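Spiral Cooling Tower (bakery)

A spiral cooling tower is a machine used in industrial bakeries to lower the temperature of bread, rolls and cakes after they leave the oven and before they are sliced or packed. The products travel on one long belt which winds around a vertical drum, usually upward, and leave the machine at another height than the one at which they entered. The main advantage of this arrangement is the small floor area. A straight cooling belt with the same capacity would need a hall many times longer.

The term is used mostly for machines which work with the air of the room or with filtered air. When the air is cooled mechanically below the freezing point, the machine is normally called a spiral freezer. Between the two there is the vacuum cooler, which works on a different principle and is treated separately.

Purpose

Bread which comes from the oven has a hot, moist crumb and a dry crust. If it is sliced too early, the crumb smears on the blades and the slices lose their form. If it is packed too early, water condenses on the inside of the bag and mold can grow there sooner. For this reason most bakeries set a highest permitted core temperature for slicing, and the time on the belt is calculated from this value.

During cooling the bread also loses weight, as water leaves it by evaporation. The loss is of economic importance, because the loaf must still have its declared weight when it is sold. A tower with too strong an air flow cools quickly but dries the crust, and on some soft rolls it makes the surface wrinkled. A tower with too little air gives a good crust but needs a longer belt. The design is always a compromise between these two.

Construction

The belt is made of steel wire or of plastic modules and must be able to bend sideways. On the inner side of the curve the links slide together, and on the outer side they stay extended. In the older type, the belt is held by friction against the turning drum, and a second motor takes up the tension at the exit. In the newer type, bars on the drum grip the edge of the belt directly, so that there is less tension and the products do not turn out of position. This second type is more expensive to build, and it is less forgiving when the belt has been repaired with links from another supplier.

The tiers are carried on rails fixed to an outer frame. The free height between two tiers depends on the product: flat bread needs very little, and a tall pan loaf needs much more, with a reserve for loaves which have risen higher than planned. When a bakery changes its product range, this height is often the first limit which it meets.
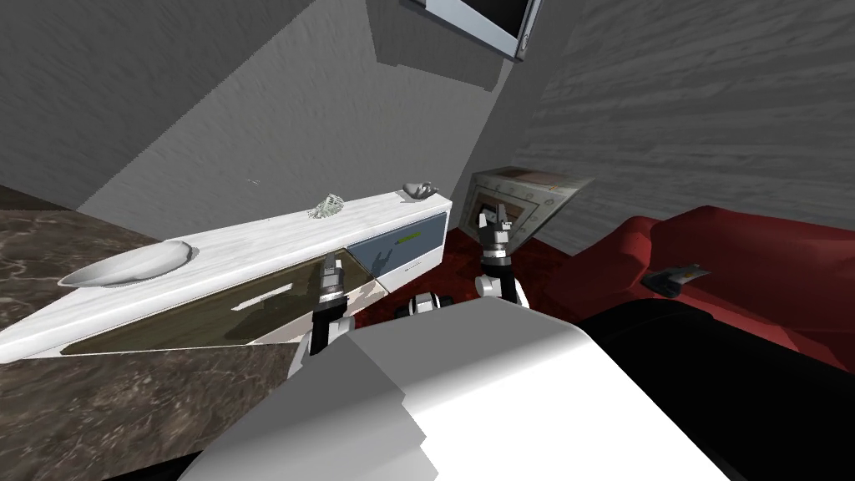 Air is brought in either horizontally, across the tiers, or vertically, through the open belt from the top to the bottom. Vertical flow reaches the underside of the products better. Horizontal flow is simpler to build, and it is easier to inspect, but the outer lanes usually cool faster than the inner ones. Some makers therefore change the direction of the air at regular intervals.

Most towers stand open in the production hall. Closed towers, with insulated panels and their own filters, are chosen where the bread is sold without preservatives, and also in warm countries where the air of the hall is not cool enough in August to reach the wanted core temperature.

History

Spiral conveyors were known in other industries before bakeries took them over. In the early plants bread was cooled on racks, which were pushed by hand into a separate room, and the time of cooling depended much on the person who moved them. Later came tray coolers, in which swinging trays were carried up and down by chains. These were reliable, but they were heavy, and every chain had to be lubricated over open food.

A regional example which is well documented is the Erkonwood bakery, whose owners replaced their tray cooler with a friction-driven tower from the firm Hurik. The belt was 351 meters long and made 7 turns more than the first drawing had foreseen, as the ceiling of the old flour store was opened to make room for it. The engineer Napaporn Suksawat, who was responsible for the installation, later wrote a short manual on belt tension which was used by several other bakeries in the region — mainly for its tables, which could be read at the machine without calculation.

The Kazemi works built a competing model with vertical air flow. It was sold under the name Pleltstead, after the town where the first unit was tested with rye bread. The Pleltstead had four fans, placed above the drum, and one of them could be stopped for cleaning while the others continued. The first version was noisy, and the fans were afterwards mounted on rubber supports. Production of the model has ended, but spare modules for its belt are still made.

Operation and cleaning

Before the start of a shift, the belt is normally run empty for one full circulation. The operator listens for knocking at the entry and the exit, where damaged links show themselves first. The speed is then set according to the product. A tower for small rolls, with almost 800 pieces on each tier, reacts slowly to any change, and a correction made at the entry is seen at the exit only after the whole cooling time has passed.

Crumbs, seeds and flour fall through the belt and collect on the lower rails. Dry cleaning with brushes and vacuum is preferred for daily work, since water in the drum bearings or under the rails dries badly. Wet cleaning is done less often, in many plants with a washing unit built into the return section of the belt. After it, the belt must be completely dry before bread is placed on it again.

Common faults are uneven stretching of the belt, jumping of the belt over the drum bars (called "flipping up" by operators) and blockage at the exit when the slicer has stopped. In the last case the tower cannot simply be stopped as well, for the oven continues to deliver. Larger plants have a branch before the tower, through which the bread can be led away to racks.

Comparison with other methods

A vacuum cooler needs only minutes and takes less space for the same output, but it works in batches, or with locks at both ends, and the purchase cost is higher. It also removes some of the aroma together with the water. Rack cooling remains common in small bakeries — there the investment in a tower would not be recovered, and the variety of shapes is too great for one tier height.

See also: Spiral freezer; Vacuum cooling; Proofing chamber; Modular belt; Bread slicer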